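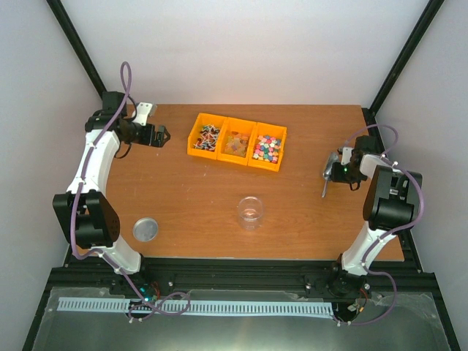 Archive > Club lists > Driditside Athletics > Messages

11th January
Posted by Maëlys Mallet

Thibault, I've read your note twice and I still don't believe the new points table. It gives the relay the same weight as the whole throws programme, so a club with four quick runners can finish above one that turns out in every event. You say it will look fairer. So does the table in the picture, with an arm mounted on either side at the front, and matching sides tell me nothing about whether a scoring system works. Has anyone run last July's results through it? I'd want to see that before we vote.

Thibault Pruvost wrote:
> The new table gives each event group up to 300 points. Driditside
> would have finished on 3088, and Lemaire would no longer win on
> numbers alone. I think we should bring it in this season.

One season's total for one club proves very little. Armelle Chauvin asked for the other clubs' figures and I can't find a reply. Until they're posted, I'm against.

Maëlys

Recent messages
- Zirnolen cross-country: 71 entries so far
- Lane draw for the under-15s (Baptiste Rolland)
- Jokon indoor meeting, 9 officials needed
- Lost spikes, changing room two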